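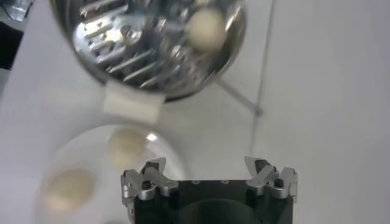

Início Quem somos Cursos Horários Contactos

Quem somos

A Foremell é uma escola de línguas. Pequena, de bairro, dois pisos e uma escada que range. Damos inglês, castelhano, francês e português para estrangeiros, a miúdos a partir dos seis anos e a adultos de qualquer idade. Também fazemos traduções simples, mas isso fica para outra página.

Começou com o Iñaki Prieto, que veio do País Basco para ficar um verão e dava explicações de castelhano na sala de jantar. Os alunos foram trazendo primos, cunhados, colegas de trabalho. A sala de jantar deixou de chegar. Alugou-se o rés-do-chão na rua Sotomayor, depois o primeiro andar. O nome Foremell era o da loja de tecidos que lá estava antes - o letreiro ficou, nós também.

Hoje temos quase 500 alunos inscritos, entre turmas da escola e formação em empresas. A Storesico foi o primeiro cliente grande, inglês para o pessoal do armazém, aulas às 7 da manhã antes do turno. Ainda lá vamos. Com a Jistard trabalhamos mais a escrita: emails, propostas, atas de reunião.

Como trabalhamos

Turmas pequenas. Nível visto antes de começar, conversa curta com um professor e uma folha escrita, sem custo. Se ao fim de duas aulas a turma não for a certa, muda-se e pronto.

Não seguimos um só manual. Há livro nas turmas de exame, nas outras usamos textos nossos, notícias, cartas, receitas, contratos de arrendamento, o que for preciso. Quem vem de uma empresa traz os seus próprios documentos e trabalha-se em cima disso.

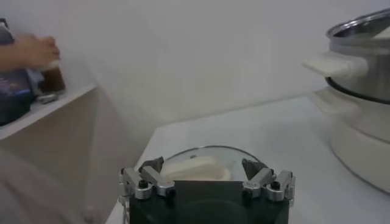 As faltas recuperam-se noutra turma do mesmo nível, desde que avisem no própio dia até às 16h. Depois dessa hora já não conseguimos organizar nada. Aulas individuais, igual.

Professores

Equipa fixa, quase toda cá há vários anos. Todos ensinam a língua em que cresceram ou em que viveram muito tempo, e todos já foram alunos de outra - o Iñaki aprendeu português aqui mesmo, com sotaque que não perde. Reunimos uma vez por mês para acertar níveis, trocar materiais e discutir quem fica com a sala de cima, que tem janela para o pátio.

Adultos que voltam a estudar depois de muito tempo são metade da casa. Gente que deixou o francês no liceu. Gente que vai ter netos em Toronto. Para esses há um grupo de conversação ao fim da tarde, sem testes nem trabalhos de casa.

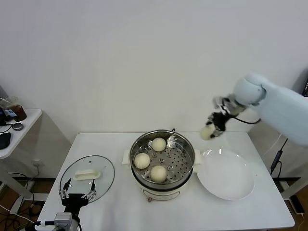

É preciso comprar livro para me inscrever?

Só nas turmas de preparação para exame. Nas restantes, os textos estão incluídos na mensalidade e são entregues na aula, ou por email a quem faltou.

Inscrições

Abertas todo o ano para aulas individuais e empresas. Turmas novas arrancam em setembro e em fevereiro; em junho há curso intensivo de 30 horas, manhãs, inglês e castelhano. Para este convém falar cedo, enche depresssa.

Passem por cá ou escrevam. A secretaria fecha para almoço.

Última atualização: junho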